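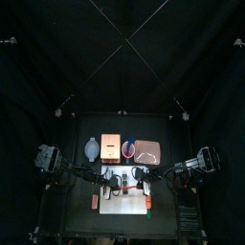

Asked by Haoran Shen
2022-05-21 · 3 answers · 702 views

Do black curtains count as guarding for a two-arm bench cell?

We have two arms facing each other over a table, a cutting board in the middle and dishes and a cup lined up behind it. Black fabric hangs on all sides. Our integrator (Skodia) calls this an "enclosed cell" in the paperwork and says no further guarding is needed. The arms are small and the work is light, things like both grippers touching the ends of a thin red strip over the board. I'm the one who has to sign the form and I'm not buying it. Does a curtain count as anything? And do the colored lights on the bases count as status lights?

Esmaeil Mohammadi
Accepted answer · 44 votes

No. A guard has to keep a hand out, or stop the arms when a hand comes in. Cloth does neither. It's good for blocking glare and stray light, and I'd bet that is why somebody bought it. Ask Skodia to show you the line in their risk assessment where fabric lowers a risk. I asked a supplier the same thing in February and got a brochure back.

Two arms over one board is also its own problem. Force limits are usually worked out for one arm touching one person. They say very little about fingers caught between two grippers that are closing in on the same spot. Have them measure that, with the real tooling on, at the speed you really run.

On the lights: I see blue and red on both sides. What do they mean? If the answer isn't posted where the operator stands, treat them as decoration. There is a block of small print on the dark panel at lower right, but I can't read it in your picture, so I won't guess what it covers.

I wouldn't sign. Write "curtain, not a guard" on the form and send it back.

grason_bench
6 votes

Bit harsh. Ours is a similar size, we run slow and have had zero trouble in 800 hours. Just put an e-stop within reach and train people.

Comment from Esmaeil Mohammadi: 800 hours without trouble tells you what happened in 800 hours. It isn't an assessment.

Fakura fan
1 vote

We switched to Jarman arms and they came with a certificate so we didn't have to do any of this.

Comment from Haoran Shen: A certificate for the arm or for the whole cell? Ours has one for the arm too. Skodia keeps waving it at me.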